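Bed Making and Sheets: The Questions I Get Most

I run a little guest place called Skokton, four rooms and one very tired washing machine, so I change a lot of beds. People keep emailing me the same things, so I've put my answers on one page.

Why does my fitted sheet keep popping off?

Usually it's too shallow. Measure your mattress from the top seam to the bottom one, then add 3 inches so there's something to tuck under. If you use a topper, measure with the topper on! I skipped that with my first set of Kalo sheets and spent a whole summer chasing corners.

Which corner do you start with?

Far corner at the head, then the one diagonally across from it at the foot. The other two go on last and they'll fight you a bit. Lift the mattress with one hand and pull the elastic well underneath, don't just hook it over the edge.

How do I know which way around it goes?

Look for the label. On most of mine it sits at the bottom right, but check yours once and then sew a bit of colored thread there (I use red, on everything).

Do you iron them?

No. I have four beds and one life. I take them out of the dryer 20 minutes early, give them a good shake and put them straight on. Pulling from the sides toward the floor, a little at a time all the way around, gets rid of more wrinkles than yanking one corner.

My sheet is on but it's still all ripples. Help?

Long diagonal creases mean the fabric wants to be pulled across them, so go to the side they point away from and tug there. Plain colors show every one of them, olive green included.
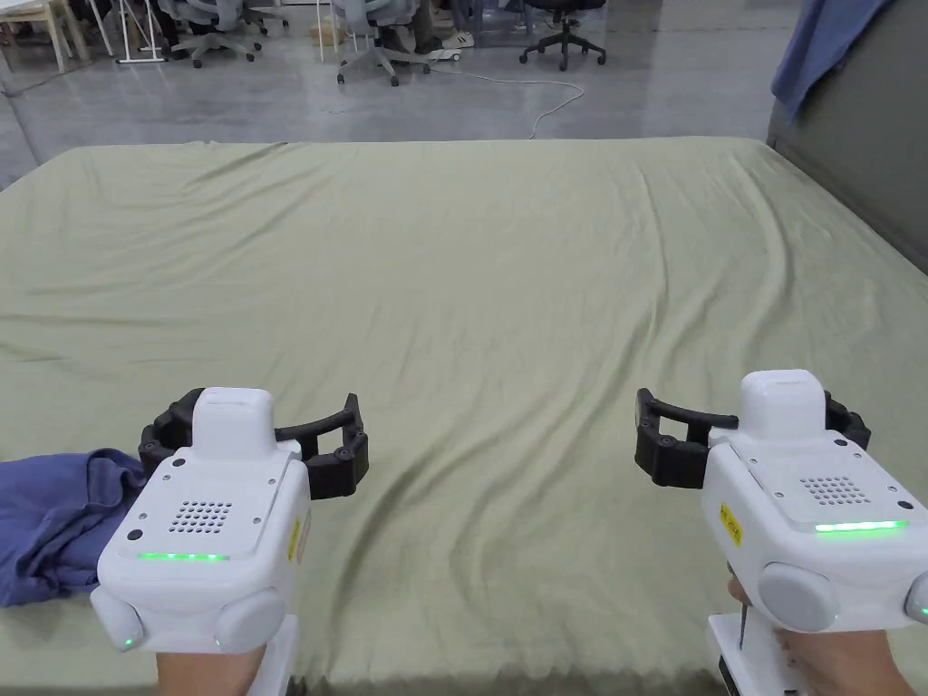 Declan Blackburn wrote in to say he mists his with plain water from a spray bottle, smooths it flat with his palms and leaves the room for coffee, and that he hasn't touched an iron since he moved. I've tried it since and I'm a fan, though go easy on the water if you're making the bed right before bedtime.

Can I skip the top sheet?

Sure, if you wash the duvet cover as often as you'd wash the sheet. I don't want to, so mine stay.

How many sets per bed?

I keep 3: one on, one in the wash, one in the closet.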